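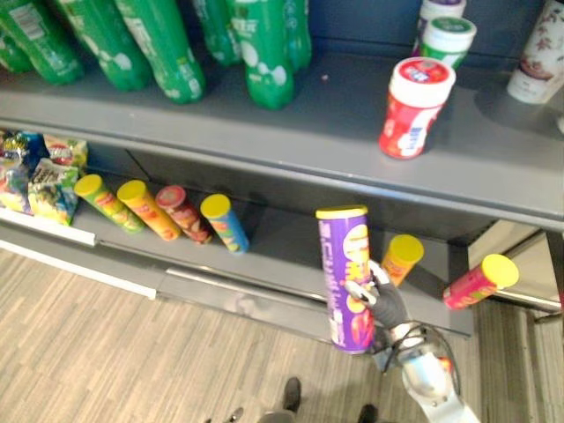
Bay 4, upper and lower shelf: bottled drinks, jars, snack bags and tubes.

Shelving and display safety check — Govex Convenience, Drukau branch
Period: March. Area: ambient drinks and snacks, bays 1 to 6.
Result codes: S satisfactory, A action needed, N not applicable.

1. Structure and fixings

1.1 Uprights plumb, no visible bending. S
1.2 Shelf brackets fully seated in slots. S
Comment: bay 2 bracket reseated during the check. Recheck at next visit.
1.3 Back panels secure, no gaps at the joins. A
Comment: bay 6 panel rattles when pushed by hand. Two clips to be replaced. Part is on the Nørgaard spares list.
1.4 Wall ties present and tight. S
1.5 Load label displayed on each run. A
Comment: label missing from bays 5 and 6. Limit for this pattern of shelf is 70 kg, evenly spread. Branch to print and fit.

2. Shelf surfaces and edges

2.1 Surfaces clean and free of residue. S
2.2 Front lips smooth, no burrs or lifted trim. S
Comment: bay 4 has the rounded lip on the upper shelf. Bays 1 and 2 still have the older square lip with plastic strip; strip sound at time of check.
2.3 Shelves level front to back. S
Comment: bay 3 was out by around 3 mm. Within tolerance, no adjustment made.

3. Stock placement

3.1 Heavy and tall items placed to the rear or on lower shelves. S
Comment: bay 4, green plastic bottles stand along the back of the upper shelf, closely packed. The clear depth in front of them is acceptable. Do not fill it with a second row until the load label question in 1.5 is closed for the whole run.
3.2 No stock overhanging the shelf edge. A
Comment: bay 4, pink snack tube near the right end of the lower shelf overhangs the edge. Move back.
3.3 Jars and tubs upright and stable. S
Comment: bay 4, the jars are grouped to the right of the upper shelf, apart from the bottles. Keep this separation when restocking. Jars are not to be stacked on their lids.
3.4 Cylindrical items prevented from rolling. A
Comment: bay 4, snack tubes are stored on their sides on the lower shelf. Tubes may be kept lying down if a divider or riser is fitted at the open end of the row; otherwise stand them up. Brarlow clip-in divider is suitable for this shelf depth.
3.5 Bagged snacks clear of shelf edge and not crushed. S
Comment: bags in bay 4 are at the left end of the lower shelf, next to the tubes. Do not wedge bags against tubes as a substitute for the divider.

4. Access and visibility

4.1 Aisle width kept clear. S
4.2 Kick step available and in good order. S
4.3 Lower shelves adequately lit. A
Comment: bay 4 lower shelf is in shadow from the shelf above. Price tickets are harder to read at this level. Options are a shallower upper shelf or a strip light under the lip — branch to state preference.
4.4 No broken packaging or spillage on the floor. S

5. Actions carried forward

Bay 6: replace back panel clips.
Bays 5 and 6: fit load labels.
Bay 4: fit divider to tube row, or stand tubes upright.
Bay 4: decide on lighting for lower shelf.

Actions on fixings and labels to be closed before the next delivery. Lighting may wait until the aisle refit. Enter completed items in the branch log with the bay number and initials.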